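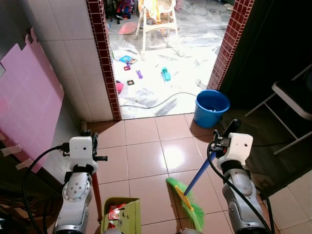

Marwa Slaoui says our sweeping policy will never be reliable without a force signal at the wrist, and that collecting more demonstrations is a waste of the term. The rest of the group is split, so I am asking before we commit.

Sweeping task: broom rests beside the dustpan with litter inside during learned bimanual policy

Poppy Pearce

Student project, second year, two arms with parallel grippers. The task is to sweep one piece of light litter (snack wrappers, mostly) into a dustpan on a tiled floor. Left gripper holds the pan, right gripper holds the broom. The pan is a cardboard box on a wooden handle, the broom has a bright green head on a yellow plastic base. Both tools are placed in the grippers by hand before each run.

We have 366 teleoperated demonstrations and train an imitation policy with joint positions as the action. Input is the head camera plus joint angles. No wrist cameras in this version, no force sensing. The control loop is on a Belkadi board which reports motor current, but we do not log it.

Failures, in order of how often they happen:

1. The broom stops short of the pan and sweeps the same bit of floor again, sometimes until timeout.
2. The front edge of the pan lifts off the tile and the wrapper goes underneath.
3. The broom handle rotates in the gripper, after which the bristles meet the floor at the wrong angle and nothing recovers.

Training loss is flat from 900 steps onward if we use the small model. The larger one takes longer and fails in the same three ways. Does this need force feedback, or is it a data problem? There are eleven weeks left and the budget is mostly gone.

Hatem Salem

Number 3 is mechanical. Fix it first and leave the policy alone until you have. A round handle between two flat fingers will rotate under any sideways load at the bristles. Wrap the handle in rubber tape, or clamp a short square-section sleeve on it where the fingers close. We used the sleeve on our own handles and did not have to think about rotation afterwards. Mark the grip position with a ring of tape so that whoever loads the tool puts it in the same place every time. If the grip point wandered during collection, your demonstrations contain several slightly different brooms and the joint angles do not tell the model which one it is holding.

Number 2 is partly mechanical as well. Cardboard bends. Tape a strip of thin flexible plastic along the front lip and let it overhang by a centimetre. It will lie against the tile over a small range of wrist heights, which gives you tolerance you do not have at present.

Changing the tools does mean some of the old data no longer matches. I would recollect. 366 is not so many that it hurts.

Melina Andreadis

Agree with Hatem on the handle. On the main question, I would say Marwa is right about the signal and wrong about the sensor. You already have a usable proxy in the motor current. Log it, filter it, and feed the last few samples in with the joint angles. It is noisy and it will not give you newtons, but contact against no contact on the floor is usually separable. Check this before training anything: hold the pan 5 mm above the tile, then lower it until it presses lightly, and plot the current for both. If you cannot see the step by eye, the model will struggle too.

Number 1 looks like a different fault. A policy with no memory sees nearly the same image before and after a short stroke that did not move the wrapper, so it issues the same short stroke. Three things to try, cheapest first:

Look through the demonstrations for pauses and cut them. Operators hesitate between strokes and the model learns the hesitation.

Predict longer action chunks. If your chunk is shorter than one full stroke, the stroke can be abandoned halfway. Ours went from 20 to 60 and the stalling mostly stopped - the drawback is slower reaction if the litter slides off to the side.

Collect recovery demonstrations. Start with the wrapper beside the pan, behind it, or half under the lip. If all of yours start with a clean layout and end in success, the model has never been shown what to do after a poor stroke.

Also check the head camera exposure. Glossy tile throws reflections, and a wrapper in a bright patch can vanish from the image altogether. Lock exposure and white balance, and record at more than one time of day.

For what it is worth, flat loss at 900 steps tells you very little. We saw rollouts still improving a long way past the point where the curve went level. Compare checkpoints on the floor, same start positions each time, ten runs per checkpoint.

Theresia Aigner

had the same with the pan edge, we just told the operators to push down harder when recording and it got better. watch your motor temperature though

Poppy Pearce

Thanks. Current logging is switched on and the step is visible on the left arm, less clear on the right. Sleeve is being printed. Will recollect with the new lip and post the numbers under this thread.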